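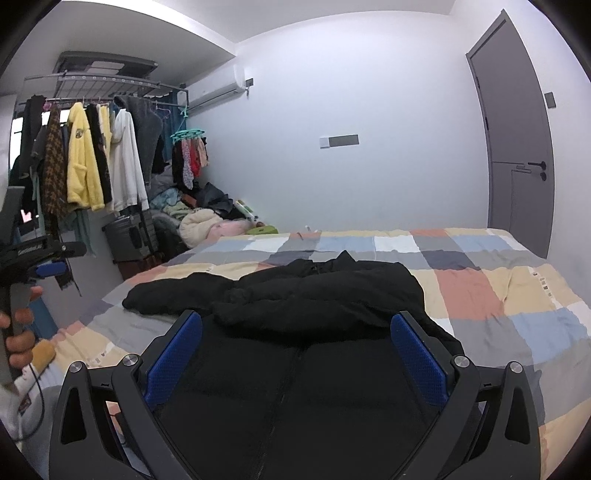
How does a robot learn to fold your jacket?

Short answer: it copies people. Lots of people. Lots of times.

Think about how you learned to zip up a coat. Somebody showed you, you messed it up, you tried again. A robot needs showing too, but way more than you did. One good try is called an example. For one chore, a robot might need 3000 of them!

So where do the examples come from? Real homes. At Bromora, the helpers don't wear robot suits or anything. They hold a gripper in each hand – kind of like big tongs with two fingers – and do the chore with those. Pinch the sleeve. Fold it over. Let go. The soft pads on the fingers help hold on to slippery cloth.

While they work, a camera on the gripper saves what it sees. The computer also saves how far open the fingers are, and where the hand is moving. Put that together and you have one example. Then shake out the jacket, mess it up and go again. Yep, again.

Why so many? Becuase clothes are tricky. A block is always block shaped. A jacket can be flat, bunched up, inside out, zipper up, zipper down. And beds are different too. Stripes, checks, plain. If the robot only ever saw a plain white bed it might get mixed up by yours.

A helper can do around 10 jackets before a break. Arms get tired. The Plerer project saved 427 tries in March and threw some out, like when a hand blocked the view.

Next comes the learning part. The computer looks at all the examples and hunts for patterns. When the cloth looks like this, fingers go there. It guesses, checks, fixes the guess. Over and over, all night sometimes.

Try it at home! Get two pairs of kitchen tongs and a old sweater. No fingers allowed. Fold it in half, then in half again.

Harder than it sounds – now picture doing it 300 times.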